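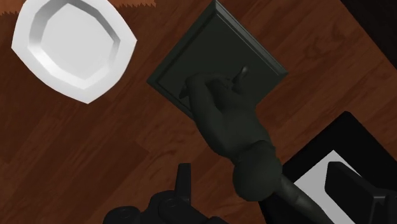 Kapitel 3 beginnt mit einem Besuch. Am Tag der offenen Tür führt die Firma Gruber in Hornaneck ihre Anlagen vor, und im Obergeschoss läuft auf einem Bildschirm die Simulation einer Greifaufgabe. Die Besuchergruppen bleiben dort meist länger stehen als in der Halle, obwohl sich wenig bewegt. Eine Figur soll gegriffen werden. Von oben gesehen ist von ihr vor allem der runde, glatte Kopf zu erkennen, links und rechts unten ragen die schwarzen Greiferfinger ins Bild. Auf der Tischplatte liegt außerdem ein weißer Teller, den der Arm nicht berühren soll. Wer nur diese Ansicht hat, kann die Höhe der Figur kaum schätzen. Mit dieser Schwierigkeit befasst sich der erste Teil des Kapitels.

Die Vorführung dauert 30 Minuten. Zuerst wird der Ablauf ohne Erklärung gezeigt, danach noch einmal in einzelnen Schritten. Das Programm heißt Clornex und wird bei Gruber für die Planung von Greifbewegungen eingesetzt. Es berechnet aus der Lage des Gegenstands eine Anfahrposition, eine Greifposition und eine Rückzugsposition. Zwischen diesen Punkten wird die Bahn des Arms ermittelt. Liegt ein Hindernis auf der Bahn, wird ein Zwischenpunkt eingefügt und neu gerechnet. 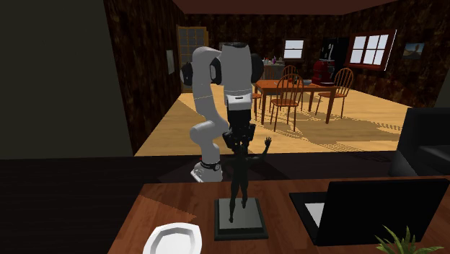
Abb. 3.1: Simulierter Roboterarm mit senkrecht nach unten gerichtetem Greifer über einer Figur auf quadratischem Sockel.

In Abb. 3.1 steht der Greifer senkrecht über dem Kopf der Figur. Eine solche Stellung eignet sich als Anfahrposition, wenn der Gegenstand von oben erreichbar ist. Ob sie auch für das Greifen taugt, hängt von der Form ab. Der erhobene Arm der Figur schränkt die möglichen Drehwinkel des Greifers ein. Bei einem Würfel oder einem Zylinder fällt diese Überlegung weg, weshalb Einführungen gern mit solchen Körpern arbeiten. Wir nehmen hier bewusst den unbequemeren Fall.

Für die Besucher in Hornaneck lag ein Protokoll mit 54 Simulationsläufen aus. Zu jedem Lauf waren Startlage, Drehwinkel und Ergebnis eingetragen, bei Abbrüchen auch der Grund. Ein Auszug daraus steht am Ende des Kapitels und wird für die Aufgaben zur Fehlerauswertung gebraucht. Die vollständige Tabelle der zweiten Versuchsreihe, die im Werk Funthorpe gerechnet wurde, umfasst 515 Zeilen und ist im Anhang nur zusammengefasst.

Vorausgesetzt werden die Begriffe Freiheitsgrad, Gelenkwinkel und Arbeitsraum aus Kapitel 2. Koordinatensysteme werden noch einmal kurz wiederholt, weil im Folgenden ständig zwischen dem System der Kamera und dem der Roboterbasis gewechselt wird.

3.1 Vom Kamerabild zur Lage im Raum

Ein Punkt im Kamerabild hat zwei Koordinaten, ein Punkt auf dem Tisch drei.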